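Mon 12 May

Bench trial, paper masking tape residue on kraft underlay. Carried over from last week. Lieven did the first half, my notes from here.

Background for whoever picks this up: the Zollis job needs a disposable cover on the layout tables, marked off in cells, and the cover has to stay put for a full shift without the marking lifting at the crossings. Gerrit wants one roll stock for all tables. We have two candidate papers in the store, the Grastia (unbleached, 73 g) and the Molefe (recycled, a little heavier, softer face).

Method. Strips cut 20 cm, laid by hand, one pass of the rubber roller, no extra pressure. Dwell 5 hours at room temperature. Peel by hand at a low angle, slow, then repeat on a fresh area at a steep angle, fast. Score the face for fiber tear and for visible adhesive. Same tape lot throughout.

Grastia: clean at low angle. At steep angle it pulls fiber at the start of the peel, then settles. Crossings are worse than single runs; the upper strip comes away with the lower one stuck to it and both take the face with them. Cutting the upper strip on each side of the crossing before peeling fixes this but takes too long to be practical.

Molefe: fiber tear at both angles. Adhesive stays on the tape, so no residue as such, but the face is ruined and a second layout on the same sheet is out. Fine if the cover is thrown away each time. Els points out that this is how Finevance costed it anyway.

Smudging was logged separately. Brown stock hides graphite well enough, hides machine oil badly. Marks from shoe rubber do not come off either paper with a dry cloth. A damp cloth cockles the Molefe within a minute.
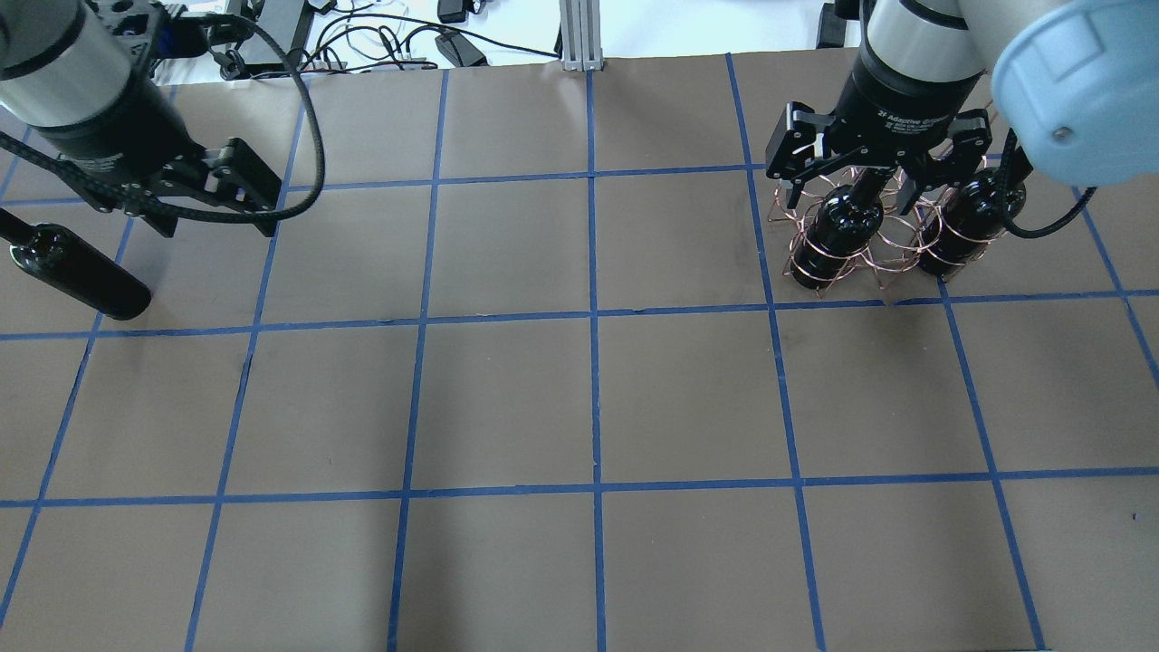

Blue tape grid on brown paper. Scuffs faint, left as is.

Layout order matters more than I expected. Running all the verticals first and then all the horizontals gives a consistent crossing, with the same strip on top everywhere. Alternating gives a mix, and then the peel has to be planned crossing by crossing. Write it into the sheet: verticals first, horizontals second, peel horizontals first.

Squareness: snap one chalk line along the long edge and work off that. Measuring off the paper edge is no good, the roll is slit out of true — Tineke checked the drop over 972 mm and it was enough to see by eye.

Open points:
Edge lift after an overnight dwell, not tested.
Low tack version of the same tape. Arnout has asked for a sample roll, no delivery date yet.
Whether a second roller pass helps or just makes the tear worse. I would guess worse.

Offcuts of both papers are in the flat drawer, labeled on the back. Please leave the Grastia ones alone until the overnight run is done.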